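Ductless hood filter, how do I know when it's used up?
posted by Mokeck, 02/09/2019

I run a small soap and candle workshop and bought a secondhand Tesulen recirculating hood in April. It has a carbon filter and no duct to the outside. The seller had no idea how old the filter was, and lately I get a whiff of solvent when I clean my molds. The fan still pulls fine. Do I just swap the filter, or is there some way to test it first?
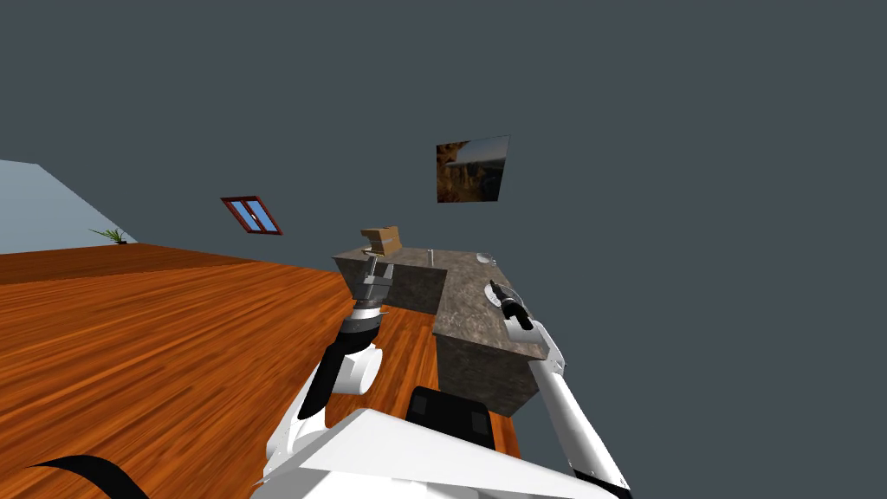

Lurdes Peixoto
Swap it! Airflow tells you nothing about carbon - the fan can pull great while the filter lets everything through. If you can smell it, stop using solvents in there until the new one's in. Also look at where the hood sits. You want it away from doors and foot traffic, and a kitchen island out in the room like the one with the marble-look top is a bad spot, with people walking past on every side stirring up the air. Mine was next to a door for ages and I never got a decent draw.
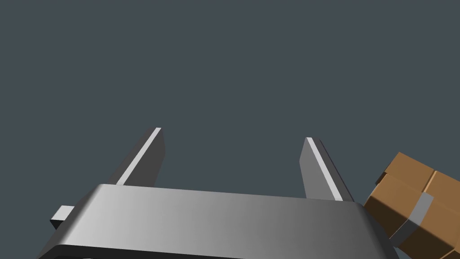 Oh, and check that the filter type matches your solvent. Plain carbon is lousy with ammonia, for instance. Read section 9 of the safety sheet and send it to the filter supplier, they'll usually tell you which one to get.
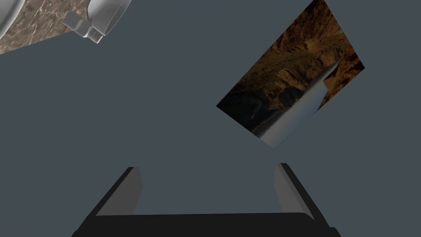
Write the install date on the new one with a marker, too. I log my hours in a notebook and change mine every 11 months, but I don't use much.

itamari1952
just leave it running overnight with nothing in it, worked for me

Saarela
Please don't count on that one. Running it empty won't make the carbon new again, and some of what's trapped can come back out into the room.
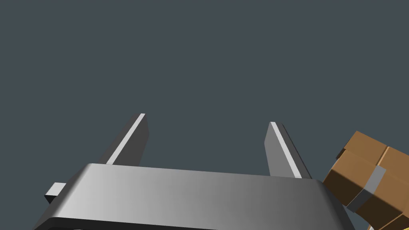

I paid for a new filter after 14 months and the smell was gone the same day. Check the gasket while you're in there - mine was cracked.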